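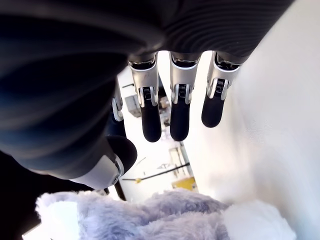
Slide 2: How I came to be sorting out a library of seeds

Good evening, everyone, and thank you for coming out. (Wait for the chairs to settle. Say hello to the Garnport lot at the back, they've had a long drive.)

I've been asked to talk about the seed library at Jerkside, and I should say straight off that I'm no botanist. I came to it through runner beans. My aunt grew them up the side of her coal shed for as long as I knew her, always from her own saved seed, and when she moved into a flat she handed me a biscuit tin and told me to keep them going. I lost half of them to damp in the first winter, I'm sorry to say!

So when Perihan Sönmez put a card up in the post office asking who else in the village saved seed, I went along mostly to be told off. Instead I got a cup of tea and a job.

Slide 3: What we had to begin with

Three shoeboxes and a bread bin. Labels like "good ones" and "Dad's, the purple". Pause here, people usually laugh.

By the end of January we had 69 varieties written up properly, and the card index now stands at 960 packets. Gangadharan Marar did most of the writing up, and his handwriting is a good deal better than mine.

Slide 4: Drying and storing

Go slowly on this one, it's what people ask about afterwards.

Leave pods on the plant until they rattle. If rain is coming, pull the whole plant and hang it upside down in the shed. Shell them on to newspaper and give them a good fortnight indoors, longer for the fat beans. Paper envelopes first, then a jar with a lid. Ours live in the old pantry, on the north side, and it stays cool even in August.

Tomatoes are messier. Scoop the pulp into a glass of water, let it go off for a few days (it does smell, so warn the household), then rinse through a sieve and spread the seed on a plate. Kitchen roll sticks to them dreadfully, I've tried it.

Mention squashes crossing. Tell the story of the marrow that tasted of soap, but keep it short this time.

Slide 5: Borrowing and bringing back

You take a packet in spring and bring some back in autumn. We don't chase anybody. Some years the slugs win and you come back with nothing, and you can still have another packet. I do ask for a note of where you grew it and how it got on, even if it's only two lines. One lady sent us four pages about a lettuce and I treasured every word.

Slide 6: What's next

More drawers. A swap with Garnport in the spring. Peas, please, we're short of peas!

Questions, then tea. Packets are on the table by the door.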